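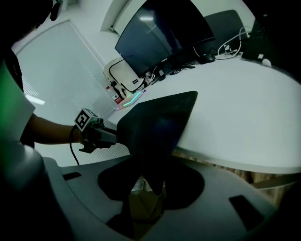

At the desk.

Grondow Family Record Binder, Large

The Grondow binder is a three-ring record binder for people who keep their family history on paper, or who keep it on a computer and want a paper copy as well. It comes with printed forms, archival sleeves and a set of tabbed dividers. The forms follow the usual ancestor numbering, so a sheet filled in from one branch can be checked against a chart made with most genealogy programs.

What's in the box

1 binder, dark blue cloth cover, D-rings
54 family group sheets
23 four-generation pedigree charts
5 tabbed dividers (four grandparent lines, one blank)
1 pad of source citation slips, 200 slips
1 instruction booklet

Sleeves are packed separately and come flat. The blank divider is meant for whatever doesn't belong to one of the four lines: a stepfamily, an adoption, a set of neighbors who keep turning up as witnesses.

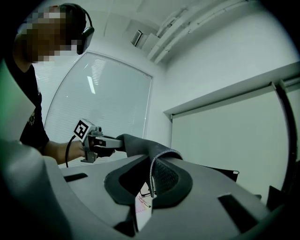 The family group sheet has space for one couple and up to twelve children, with a continuation box on the back. Each event line (birth, baptism, marriage, death, burial) has a narrow column on the right for a slip number. You write the source on a citation slip, number the slip, and put that number in the column. When two sources disagree, both numbers go in and the disagreement is explained on the back of the sheet. The booklet has a worked page showing how this looks for a woman whose age changes by four years between one census and the next.

Earlier printings of the sheet had a single line for "place." The current one has three, for town, county and state or country. There is also a check box for county lines that moved, which was asked for by customers working in the older states.

Paper and ink

All forms are printed on acid-free, lignin-free paper, heavy enough that a fountain pen does not show through. Pencil works well for anything not yet proved, and the surface stands up to erasing. Please don't use ballpoint on the pedigree charts if you plan to photocopy them — the pressure marks can show as gray lines on some machines. Inkjet printers will take the group sheets one at a time through the manual feed. We don't recommend laser printers for the divider tabs.

Sleeves are polypropylene, open at the top. They hold a letter-size document or two photographs back to back. Do not use them for newspaper clippings unless the clipping has been copied first or treated, as newsprint will go on browning inside the sleeve and may stain whatever shares it.

Refills

Group sheets, pedigree charts and citation slips are all sold as refills. The refills fit the older Dutside binder too, which used the same ring spacing. They do not fit the small Grondow, which has a shorter page. If you have a Dutside and are not sure which size, measure the distance between the top and bottom rings and write to us with the number before you order.

Downloadable versions of the blank group sheet and the pedigree chart are free to anyone who has bought the binder. The download code is inside the back cover of the booklet. You may print as many as you like for your own family, including cousins.

From customers

"I started with the Alcantara side because my aunt had already done most of it, or so I thought. The slip system showed me how much of it had no source at all. I am redoing it from the marriages up." — Asabe Jibrin

"Good paper. The rings close flush and the cover lies flat when open. I would like a wider spine. Mine was full once I put the Zurwood letters in sleeves, and I had to buy a second one for my mother's line." — Chih-ming Chu

Common questions

Can I start with myself? Yes. Person 1 on the first pedigree chart is normally you or your children. Leave the rest blank and work back.

What about living people? The booklet suggests keeping sheets for living relatives at the back, so they can be taken out before you lend the binder or copy it for a library.

Is it available left-handed? The rings are on the left only. Some customers turn the sheets over and punch the other edge, but the slip column then falls near the rings.

Shipping and returns

Orders placed before noon go out the same day. Unused binders can be returned within 30 days if the sleeves are unopened. The green cover is out of stock and will be back in February.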